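Plesero Kitchen Chores

README, last touched 14 January 2018

Hi! This folder is my running answer to the question everybody asks me at dinner: can a robot do the dishes yet? Short version – no, but it's getting less silly every month.

What you get is a set of simulated kitchen chores, 14 of them, from wiping a counter to clearing a sink. Each chore has 40 starting layouts, and the mess gets shuffled between them so your program can't just learn one plate by heart (mine did, back in June, and I was proud of it for a whole afternoon).

Getting started

Unpack the folder, open settings.txt, pick a chore and run start. The Vanton arm model is the default. The Skeltaston one works too, but its wrist is stiff and it hates deep basins.

How hard is it?

Opening drawers is pretty much done. Wiping is okay if you're not picky. Sink work is where I'm stuck, and it's the one I care about most. My best run cleared 7 of the 40 sink layouts. 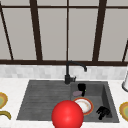
A tilted plate is so much harder than a flat one! The fingers want to come straight down, the rim is at the wrong angle, and then there's a mug standing close by that you really don't want to knock over. The sponge is soft in real life and a hard lump in mine, so don't trust your sponge scores.

Still to do

Running water
Softer sponges
Fixing layout 36, which crashes on load

Free to use for anything you like.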